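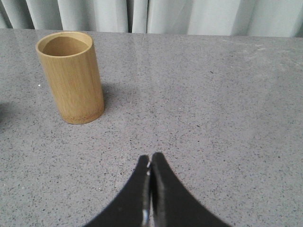
Subject: Re: Equipment bids for next year, gripper and arm spend

Dear colleagues,

Further to the message quoted below, I can confirm that the bench automation bid will go forward in two parts. The first covers replacement fingers for the existing Griten grippers. The second covers two additional arms, for which Trovik and Khokhar have both been asked to quote.

The Caltdale site has asked that spare wrist cameras be entered as a separate line. We support this. Each quotation should state delivery, installation and the yearly service charge, and should remain valid for three months.

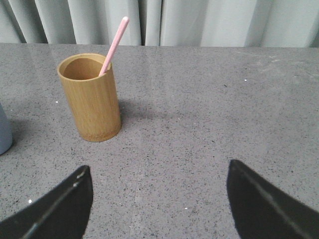

Bench work at Caltdale: bamboo cup with pink stick, gripper open.

Please send any changes to the quantities by the end of August. Requests received later will be held over to the following round.

Yours sincerely,
Naheed Siddiqui
Equipment Planning

> Dear Naheed,
>
> Could you confirm whether the fingers and the arms are to be
> costed together? Our present draft shows one total, and Finance
> has asked for consumable parts to be kept apart from capital items.
> We would also like to know whether training for three members of
> staff may be included in the bid.
>
> With kind regards,
> Caltdale Laboratory Office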